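Visit report: Kvaran demonstration floor, 2019-01-22

Vasanthi Abeysekara met us at the door and went straight to the product. Kvaran sells Pustora as a service: hand-held grippers, recording software and 35 hours of operator training, billed per month. The customer's own staff perform the task by hand with the tool, and the recordings are used to train an arm. We went to see whether it would suit our returns desk, where items come in every shape.

The demonstration floor is one open room with a mezzanine. Stations are set up with household goods, and visitors may handle the tools. I used one for half an hour. The grip is comfortable, but the trigger is stiff — my forearm noticed by the end.
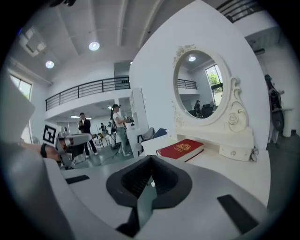
View over the gripper at the tabletop station, with a red hardcover book and a carved white vanity mirror.

Mirrors were my main question. Abeysekara said reflective surfaces need more recordings, and quoted 200 per task against the usual number for plain shelving. She had no failure rates to hand and promised to send them.

Spare finger pads come in packs of 3. Calibration is done on site. The contract excludes repair of customer arms, a point we should raise before any trial.

Recommendation: request a one-month trial at a single desk.

Contact: Gritness, Room 361 | Back to top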